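Himberg Textile Library Opens Household Fabrics Collection to Borrowers

Reading time: 2 minutes
Last updated: 2 Jul 2023

The Himberg Textile Library has opened its household fabrics collection to public borrowing, following an 18-month review of its holdings. Residents with a library card may now take home cloths, throws, covers and linings that were previously available for study on site only.

The collection holds 3,713 pieces, of which 1,000 have been cleared for loan in the first phase. The remainder will be assessed by the conservation staff beginning in January. Pieces that are too fragile to travel will stay in the reading room, where they may be handled by appointment.

Pile fabrics make up the largest group in the first phase. They include terry, corduroy, velour and sherpa fleece, and were chosen for their durability and for the steady demand from sewing classes and costume departments in the area.

"Borrowers ask us what a fabric does when it is folded, gathered or squeezed, and a flat swatch answers very little of that," said Lieselotte Janssen, head of collections. "A full cloth in the hand is a different matter. With sherpa, the curly side and the smoother underside behave as two separate materials, and a maker needs to feel both before cutting."
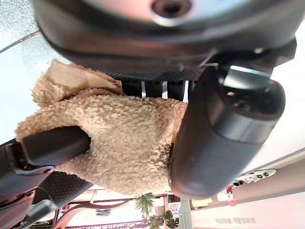
Borrowing terms

Each cardholder may borrow up to 13 pieces at a time for a period of four weeks. Loans may be renewed once, provided that no other borrower has requested the piece. Fabrics are issued in cotton bags and should be returned in the same bag, unwashed. Cleaning is carried out by the library.

Schools and registered community groups may apply for an extended loan covering a full term. Applications should be addressed to Trinity Fitzsimmons in the loans office and should state the intended use of the material.

Cloths that come back with pulled loops, stains or flattened pile will be inspected and, where possible, repaired. No charge is made for ordinary wear.

Printed catalog

A printed catalog of the first phase has been prepared by Arlo Blackwood and Juniper Rosenthal. It lists each piece by fiber, weight, color and finish, with a short note on care. An edition of 200 copies is available at the front desk, and a reference copy is kept in the reading room.

Contact: Loans Office, Himberg Textile Library | © 2023 Himberg Textile Library | Back to top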